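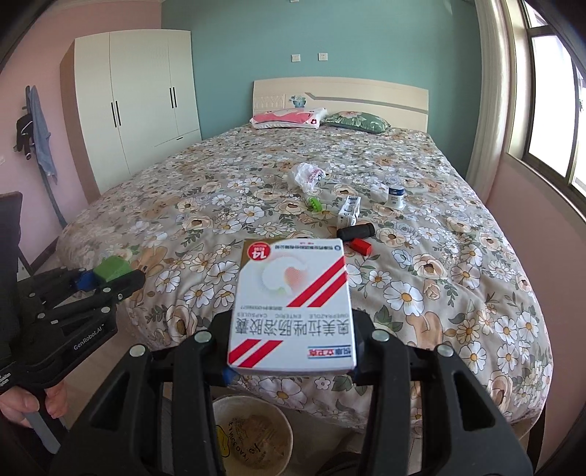 Grip keeps turning the box over when I record demonstrations by hand – what am I doing wrong?

Posted by Pralness in Teaching by demonstration

I am recording pick-up demonstrations with a pair of hand-held grippers, one in each hand. The task is sorting household medicines: pick a carton or bottle off the bed, hold it clear, put it in the right group. The plan is to train a policy on the recordings and run it on a proper arm later.

My trouble is with the flat cartons. The omeprazole box ends up upside down in the jaws far too often, so the print is inverted in the wrist view. With the bottle I have no such problem. I have 1,682 recordings so far and I don't want to throw them out if I can help it.

Two things I'd like to know. Does the orientation of the print matter for training if the box is held firmly and placed correctly? And should I be working on a hard table? The bedspread wrinkles when I press down and the small items shift.

Software is Fisar for the recording and a plain folder structure for everything else. No teleoperation at this stage, I only have the hand-held pair.

Jendis

Orientation matters if the policy needs to know it. If all you want is "carton goes to the carton group", then a box held upside down is still a good demonstration, and I would keep it. If the box has to be set down with the name readable, you need to label which way up it was at the grasp and which way up it was at release. Otherwise you are teaching two different wrist movements as if they were the same one.

What I do is add a column to the session sheet: print upright, print inverted, print hidden. It takes an evening to go back through the old ones and after that it is a few seconds each.

On why it happens, I suspect it's how the carton was lying before you reached for it. You tend to put things back the same way after each take, so one bad starting position gets repeated all afternoon. Move the items between takes and turn the carton on purpose. Try to get every starting angle, and approach from the near side as well as the far side.

Soft bedding is fine for part of the set. I would do 1,000 on the bed and another 1,000 on a table, and keep them in separate folders so you can compare. On fabric you push down further than you think before closing, and an arm that copies this on a hard surface will hit it.

Lech Czarnecka

Agree with the above about the labels. One more point – check your second hand. If the other gripper hovers near the items while the first one lifts, it will be learned as part of the task. Either give it a job or park it in the same place at the start of each take.

Also slow down at the moment of closing. I went back over 6 of my own sessions and the bad ones were nearly all rushed grasps, where the jaws met the carton off centre and it swung round.

Mensah

just use a table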